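News Writing II: Unit 5 Handout
Covering a Death: The Breaking Report and the Follow-Up

Read before the seminar. Bring a printed copy with your notes in the margin. The writing exercise at the end is due in July, with the rest of the portfolio.
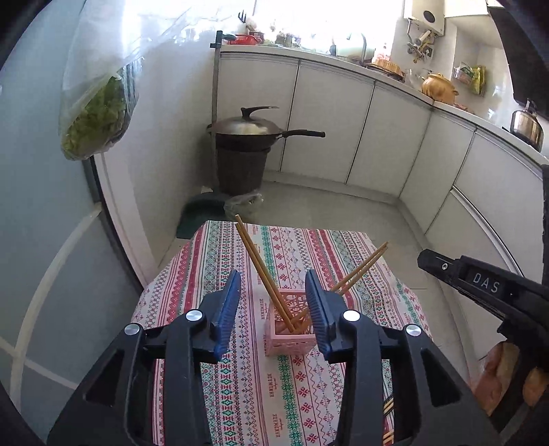
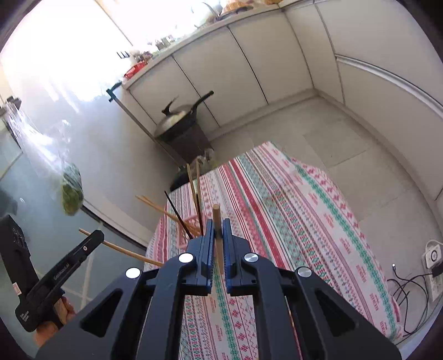

Chopsticks in a pink basket (first); a light wooden dowel held upright between blue finger pads (second).

1. What the first report has to do

The first report of a sudden death is short. It says who died, where, when, and what the police or the hospital have confirmed. Everything else can wait for the second version. If the name has not been released, the report runs without it, even when the name is already all over social media.

Keep the order plain. The death goes in the first sentence. The circumstances go in the second. Age, job and what the person was known for may go in the first sentence only if that is why the story is being run.

2. Attribution

Every fact about the cause needs a source in the same sentence. "Police said" is enough. Do not write "reportedly" when you mean that you saw it on another site. Go and find where that site got it.

Watch the verb. A driver who "ran a red light" has been accused of something. A driver who, according to the police report, "entered the junction on red" has been described by a document you can point to. The same care applies to the person who died. Families read these reports many times.

3. Working example: the Dillholm ferry road

The class file contains the full coverage of a fatal crash on the Dillholm ferry road, as run by the Rarkow evening paper. The victim was a former member of the band Illine. Look at these points:

The 4pm version was 16 lines long and had two sources, both named.
The 6pm version added the band's history. It also moved the death down to the third paragraph. The desk changed this back within the hour.
The headline on the website said "star." The band's only album sold 2,586 copies. The print headline said "musician."
The age was wrong in the first version and was corrected with a note at the foot of the page.

Mark where each new fact enters and who it comes from. One fact in the 6pm version has no source at all. Find it.

4. Tributes

Tributes posted online are public, but check the account before you quote it. Quote in full sentences where you can, and do not tidy spelling unless house style says so. One or two good tributes are better than a long string of them. Private messages passed on by a third party are not to be used without permission from the writer.

5. Approaching the family

One call or one visit. Say who you are and which paper you work for in the first sentence. If the answer is no, leave a number and go. If another reporter from your newsroom has already been, you do not go. Ask the desk before you set out.

6. The follow-up

The follow-up usually runs the next day and has more room. Typical limits in the class file are 672 words for a page lead and over 3,000 for a weekend feature. Things that belong in it: the inquest date if one has been set, the state of any charges, funeral details the family wants published, and the history of the road or place if there have been earlier accidents there.

Do not name a driver who has not been charged unless the editor and the lawyer have both agreed.

7. Reading

The Nguyen-Tran style guide, sections on deaths and on corrections. The library has two copies on short loan.
The class file, all versions, in order.

8. Exercise

Using the fact sheet given out in the seminar, write a first report and then a follow-up. Hand in both, along with a list of every fact you left out and a line on why. Late work loses one grade per day. Put your student number on every page and leave your name off.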